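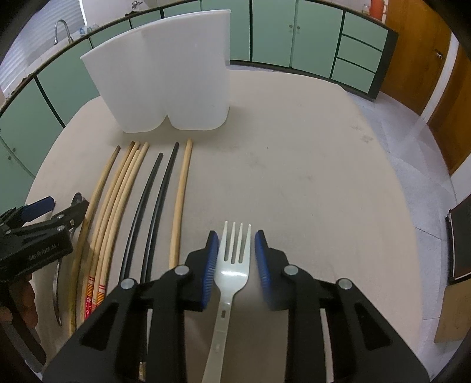
*White plastic fork on a table.*

**Corier starts second pultrusion line at Plasance**

4 April 2018 – Corier has put a second pultrusion line into service at its Plasance plant. The line makes solid and hollow profiles from glass rovings and continuous mat in polyester or vinyl ester resin. Carbon can be run on the same creel after a change of guide plates.

The heated die is split into three zones, each with its own controller. Pulling is by two reciprocating clamps with a combined force of 23 kN, and the largest profile that fits the die table is 302 mm wide. Resin is injected at the die entry. The older line still uses an open bath.

"Wall thickness on closed sections was the hard part," said Rajeshwari Thevar, process engineer. "The mandrel is now held further back, so it drifts less."
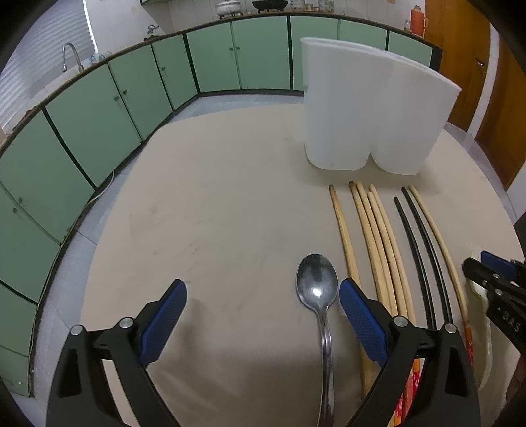 ## First orders

Fairweather has ordered 1,088 lengths of square tube for walkway railings, with delivery due in July. Samples cut from the trial run are at the Grullix laboratory for bending and short-beam shear tests.

Joar Bråten, who runs the plant, said a saw with dust extraction will be added at the end of the line – until then profiles are cut to length in the next hall.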